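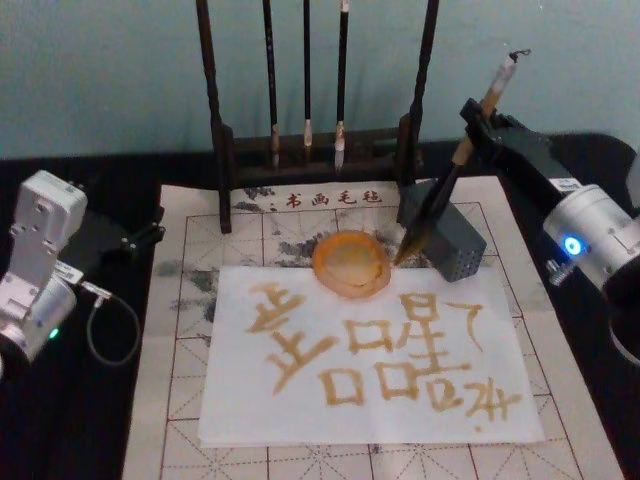
3 min read

24 June 2025

Well, I survived my first week as whatever I am now. The bulletin says "interim pastoral assistant," which took up two lines and pushed the potluck notice onto the back page. Neelam Kaushik laughed so hard at that when I showed her! She's been lead pastor at Stivton Chapel long enough that her line just says "Neelam."

Anyway. Monday-ish things first (I'm writing these out of order, sorry, future me). I got the office with the window that won't shut, and a desk with somebody's sermon notes from years back still in the bottom drawer. Good notes, too. I sat and read them for half the morning when I should've been learning the phone system. There's one on Ruth that I might ask to borrow a line from.

The visiting is what I was scared of, and the visiting has been the best part. I went out to the Gidey Road homes with Neelam and she hardly talked at all. She'd ask one question and then wait, and I kept wanting to jump in and fill the quiet, and she gave me a look over her tea. One lady told us all about the choir she sang in as a girl and then sang us the alto part of a hymn I've only ever known the tune of. I hummed it all the way back to the car and lost it somewhere past the Prismont turnoff. Very annoyed about that.

Staff meeting ran long. We're trying to work out whether to fix the fellowship hall roof before November or do the parking lot, and there isn't money for both. I kept my mouth shut, being new, but I'm a roof person. You can walk across a puddle! I did get asked to redo the seating plan for the midweek service, so I've been shuffling 60 chairs around on paper and I still can't get the aisle wide enough for the strollers.

And then the big one: I'm preaching. The second service, the small one, three weeks out. Neelam dropped it on me in the hallway with her arms full of hymnals, like she was asking me to bring napkins. My text is the laborers in the vineyard, and I already have 1000 words, of which maybe a paragraph is any good. I read it out loud to the dog and he left the room.

Mom called tonight and wanted to know if they're feeding me. They are. There are two casseroles in my fridge and a loaf from the Hurkitz bakery that turned up on the step with no note, so now I don't know who to thank. I'll have to thank everybody, a little bit, at coffee hour.

Tomorrow: call the hospital about the visitor badge, find the key to the music closet, start over on the vineyard. Also buy a doorstop for that window.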